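Frequently Asked Questions: Planning Your Robot Purchase
March
By the Stevley purchasing desk
Print this page | E-mail this page

How early should we start the budget?
Please start 12 months before you want the robot working. Approval of the money is usually slower than the delivery.

Is the robot the biggest cost?
In the first year, yes. Later the service contract, the spare hands and the training of staff become more important. We advise to keep a separate line for each.

What is the difference between Metico and Pacheco plans?
Metico is a rental for three months at a time. Pacheco is a purchase with service included. If you are not sure about your tasks, take Metico first – the rent is deducted if you buy later.

Do we need to change our furniture or appliances?
Mostly no. A humanoid is made for normal handles and normal desks. But please measure the free floor in front of every door it must open, and send us the drawing with order form 1493.

Can we buy additional hands only?
Yes, from the Flellidura catalog. Delivery is free for orders of 100 parts or more, and smaller orders pay the normal rate.

Who pays for the cables and the straps?
They are in the start package. Replacements are charged after the first year, so put a small amount for them in your second budget.
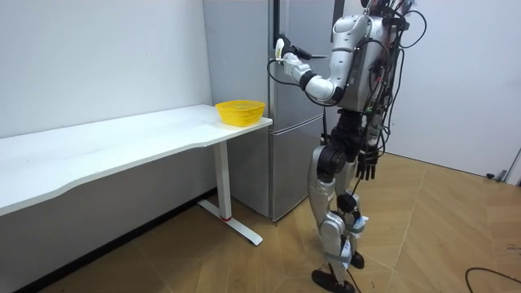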